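Home ion treatment service for workshop air and surfaces — worth paying for?

Asked in Workshop & Small Lab, Ostivley board
4 replies hidden, 3 answers shown

I help run a small coating workshop in Ostivley. We do thin metal films on glass and a few plastic parts, all in one second-hand vacuum chamber that was old when we bought it. Our trouble is adhesion. Some batches pass the tape test with no bother, and then a batch that was loaded the same way, by the same person, lifts off in flakes as soon as you look at it.

A salesman from Baltel has been round twice. He wants to sell us a plasma cleaning add-on for the chamber, plus a yearly service plan, plus what he calls a "surface activation audit". According to him the parts are dirty in a way we can't see, and only plasma will shift it. He had a slide with a bar chart on it: 93 per cent adhesion pass rate "after", and a much shorter bar for "before". I asked what the parts were, what film was on them, and how many parts were in each bar. He said he'd get back to me. That was in March.

I'm not against plasma cleaning. I know proper labs use it. What I don't trust is being told it's the answer before anybody has looked at what we do now. At the moment our cleaning is detergent, rinse, rinse again, isopropanol, dry in a cabinet, load. The base pressure is usually fine. I can't say it's the same every time, as the gauge is a bit of a character.

So my questions are:

Does plasma cleaning before coating make a real difference on glass, or is this one of those things that everyone says because everyone says it?

Is there a way to test it without buying the kit?

Is the service plan normal, or is it money for nothing?

The add-on isn't cheap for us and if I get it wrong I'll be hearing about it for years.

Posted by coldtrap_ost

Answer 1 (accepted by the asker)

Yes, it makes a real difference, but be careful what you take that to mean. A glow discharge in argon or an argon and oxygen mix will take off thin organic residue and water from the surface, and it does it inside the chamber, so the part doesn't get time to pick up fresh muck from the room. On glass that often helps. On some plastics it helps a great deal, and on others you can overdo it and end up with a weak, cooked layer on top that comes away with your nice new film stuck to it. If the salesman didn't mention that last bit, I'd ask him why.

It won't fix a thick layer of grease, fingerprints, dried detergent, dust, or a leaky chamber. If your trouble is any of those, you'll buy the kit and still have flakes. I have seen this happen in a place with far more money than you've got.

Your own description is the part I'd look at. Good batches and bad batches, same method on paper. That tells me something is changing that you aren't writing down. Plasma might cover it up for a while, and then you have an expensive unknown in place of a cheap one.

Before you sign anything, I'd do the following.

1. Check the rinse water. Find out where it comes from and when the cartridge was last changed. Let a drop dry on a clean slide and look at it with a lamp held low from the side. If it leaves a ring, so does every part you load.

2. Do a water break test on every batch for a while. Clean glass should hold an unbroken sheet of water as it drains. If the water pulls back into beads or islands, the glass isn't clean, and no amount of talk from Baltel changes that. Write the result down even when it's good. A test nobody records is just a way of getting your hands wet.

3. Look at the loading bench. Wipe it down before each load and use lint-free wipes near the parts. An ordinary cloth sheds fibres and carries whatever was on the last thing it touched, and fabric softener from the wash is a well-known nuisance for anyone trying to get a film to stick.
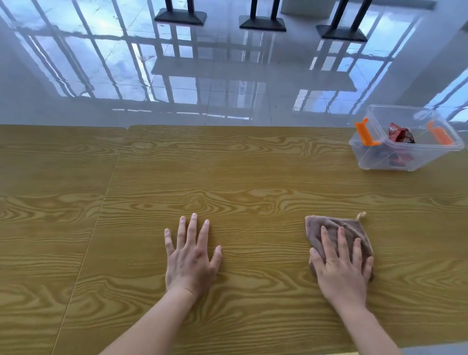 4. Gloves. Change them between cleaning and loading. People put on a clean pair, open a drawer, scratch their nose and carry on as if the glove had some sort of power of its own.

5. Pump-down log. Write down the time from closing the door to reaching your working pressure, every single run. If bad batches go with slow pump-downs, you've got water or a leak, and you should be looking at the door seal before you look at a catalogue. Don't rely on the gauge reading alone if you know it drifts.

6. Keep a control slide. Same type of glass, same place in the chamber each time, cleaned with the batch. Tape test it. After a couple of months you'll have something to compare any new gadget with. Without it, you'll have only an opinion and an invoice.

Now, testing plasma without buying it. Ask the supplier to treat samples for you. Send them slides in sealed boxes, and make sure half of them come back untreated but otherwise handled the same, packed in the same way and shipped the same day. Mark them with a code that the person doing the tape test doesn't know. This is the part that most people skip, and it's the only part that's worth anything. Treated surfaces also go off with time — the effect on glass starts to fade as soon as the part is back in ordinary air — so a trial by post will make plasma look weaker than it would be in your own chamber. Bear that in mind if the results are close. If the treated ones are plainly better even after a trip in a van, fair enough, it works on your parts.

Failing that, a university department near you may have a small bench-top cleaner and be glad of a bit of paid time on it. You could take your slides there in the morning and coat them the same afternoon, which is a better trial than the post.

As for the 93 per cent, I wouldn't spend another minute on it. If the bar had five parts in it, it couldn't even come out at 93. Ask for the counts. If they don't have counts, it's decoration.

Posted by Marek Murín

Comment from coldtrap_ost: Thank you. I did the drop on the slide and there is a ring. Quite a good one. Cartridge ordered. I'm not saying that's the whole story but I feel a bit of a fool.

Comment from Marek Murín: Don't celebrate yet. Do the control slides anyway. A ring in the water is a reason to change the cartridge, it isn't proof of what lifted your film.

Answer 2

We bought one of these, from Baltel as it happens, and it's been all right. We're in Stovudville and do mostly reflectors. Adhesion got better straight away. I'll be fair and say that we also changed our detergent and moved the drying cabinet in the same month, so I couldn't swear in court which one did it.

On the service plan, read what's in it. Ours listed two visits a year. A visit turned out to mean a person wiping the electrode, checking the gas line for leaks and filling in a form. You can do that yourselves. Power supply faults were not covered, and that's the one thing you can't safely do yourselves, since there's high voltage in there. We dropped the plan after the first year and now pay for call-outs as and when. So far it has cost us less. That might change the day the supply goes bang.

I'd also ask how long the engineer takes to come out, in writing. "Priority response" isn't a length of time.

The "audit" is a sales visit with a clipboard. I wouldn't pay for it. If they want to look at your surfaces they can do it for free while they're trying to sell you something.

One more thing, check your chamber has a spare port of the right size before you get a price. Ours didn't, and the adaptor flange was extra, and so was fitting it.

Posted by reflector_dan

Comment from slowpump: Did you ever do a run with the plasma switched off, to see?

Comment from reflector_dan: No. Customers were happy and we were busy. I know how that sounds.

Answer 3

Just get the plasma. Everybody uses it now. We put in a Jara unit and never looked back, you set it to 65 and leave it for 5 minutes and it's done. Wet cleaning is old hat and you can skip most of it.

Posted by vacfan

Comment from Marek Murín: 65 what? Watts, per cent of full power, degrees? On what area, at what pressure, with which gas? A number off somebody else's dial is no use on a different chamber. And please don't skip the wet cleaning. Plasma is good at the last thin layer. Give it a thumbprint and it can bake part of it on.

Comment from vacfan: It's just what the dial says. Works for us.

Comment from slowpump: How do you know it works? Do you tape test?

Comment from coldtrap_ost: Update for anyone who finds this later. New cartridge is in, water break test looks good on the glass, and the last few batches have passed. We had a run like that before and it meant nothing, so I'm keeping the log going. One of the plastic parts still lifts at the corners. Baltel have agreed to treat a box of coded samples, after a bit of huffing about the codes. I've told the salesman I'll talk about price once I've got the slides back and not before. He still hasn't sent the counts for the bar chart.

Comment from slowpump: Is the corner thing always the same corners? Could be the clip shading it, or stress in the film if you're going on thick.

Comment from coldtrap_ost: Same two, nearest the clip. Will turn a few round on the next load and see if it follows.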